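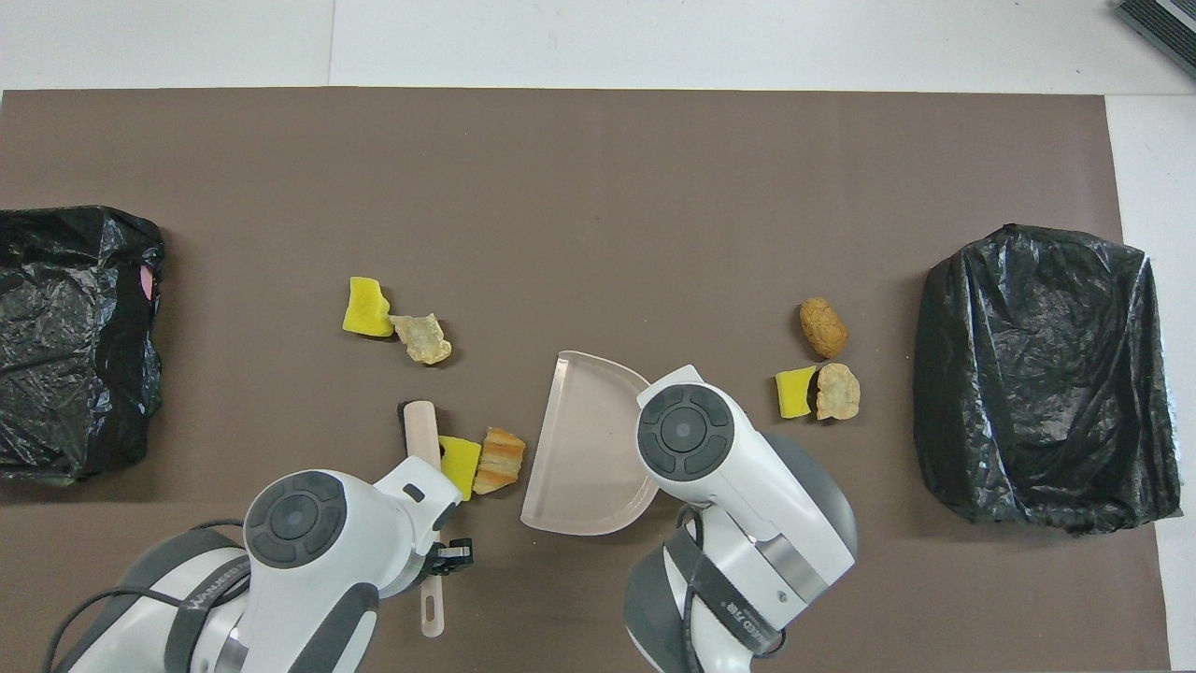
Crumb cleanup on the brown mat: left arm on the brush, dustpan in the middle, garbage bags on either side.

Wanted: people with opinions about how a robot should sweep a table

Hi! I run the practice guide project at Gronen, and I'm looking for 12 people to help me test, argue over and rewrite the rules we use for two-armed tabletop robots. It's paid, it's part time, and you don't need an engineering degree. You do need patience and a willingness to tell me when a rule I wrote makes no sense (there are a few of those, I'm pretty sure).

So, a bit of background. We have a house rulebook for tabletop work. It started as a single page taped to a cabinet door and it has grown to 38 rules, written by different people in different moods. Some are great. Some contradict each other. Rule 9 says to stop the arms before anyone reaches over the mat, and then rule 22 talks about "brief reaches" as if that were a separate thing. Is picking up one crumb a brief reach? What about straightening a garbage bag? I've heard three answers to that in one afternoon, and all three came from people who've worked here longer than I have.

I want to fix this before the fall, and I want to do it with people who'll be reading the rules for the first time. Those of us who wrote them can't see the holes anymore.

What you'd be doing

Most sessions are built around cleanup tasks, the sort of thing you see at the top of this page. Sponge pieces, bits of pastry and bread-like lumps, a brush, a dustpan. It sounds like nothing, but cleanup brings up pretty much every question we have. Who checks that the tools are where they should be? How close can you stand? When a piece of food rolls off the mat, do you stop everything or finish the run? What counts as clean, anyway?

You'll work in pairs. One of you sets up the table and runs the session from the written rules, and the other watches and takes notes, then you swap. If a rule is unclear, you write down what you thought it meant and what you did about it. Please don't ask me in the middle of a run! I'll be right there and I'll want to answer, but the whole point is to find out what the page says when I'm not there to explain it.

After each session we sit down together for half an hour and go through the notes. That part gets lively. Bring a snack that isn't a cracker, we have plenty of crackers.

The rules I most want tested

Clearing the area. We currently ask for clear hands, clear sleeves and a spoken "ready" from both people before the arms move. I think the spoken part is good. I'm less sure that people will keep doing it by the tenth run of the day, and I'd like to know.

Cables and straps. Our checklist says to look over the cables on both arms before the first run and after every break. It doesn't say what you're looking for, and that bugs me. I'd love to end up with two or three plain sentences that anyone could follow.

Food on the table. Real crumbs are messy, and they get everywhere. The draft rule says food pieces get thrown out at the end of each session and the mat gets wiped down before the next one. We also need something sensible about allergies, so if you know that subject from a kitchen or a school job, I'd be really happy to hear from you.

Ending a bad run. I care about this one the most. Anyone in the room can call a stop, for any reason, and they don't have to defend it afterward. That's already in the rules and it's staying in, but I want the wording to be so simple that a shy person on their first day would still do it.

Who I'm hoping to hear from

Anybody over 18, really. I'd like a mixed group. If you've worked in a restaurant, a warehouse, a day care, a hospital laundry or any place where the safety poster was either very good or very bad, you already know a lot of what I need. Folks who've run robots before are welcome too, though I'm holding most of the spots for people who haven't. You should be comfortable reading and writing in everyday English, and you'll be on your feet or on a tall stool for a good part of each session. If either of those is a problem, write to me anyway and we'll see what we can set up. The tables go up and down.

Hours and pay

Sessions start in July and run for six weeks, two mornings a week, from 9:00 a.m. to noon at our Samton building. Pay is $38 an hour, and that includes the training morning and the sit-down at the end. If you've shown up and we have to cancel, you still get paid for the full morning. Parking is free behind the building. The bus stop is a 15 minute walk, sorry, it's uphill on the way in.

You'll get a full safety briefing before you touch anything, plus a printed copy of the current rulebook to scribble on. Closed-toe shoes, please, and tie back long hair. Leave dangly bracelets at home.

One more thing on privacy: the cameras on the setup are pointed at the table, so your hands and arms may end up in the recordings. You'll get a consent form that spells out what we keep, and you can ask me as many questions about it as you want before signing.

How to apply

Send me a short note through the contact form on the Gronen site with "Tabletop rules" in the subject line. No résumé needed. Just tell me a little about yourself, which mornings you could do, and one rule from a job you've had (good or terrible) that you still remember. I read every one of those myself, and I'll write back to everybody, including the people I can't fit in this time.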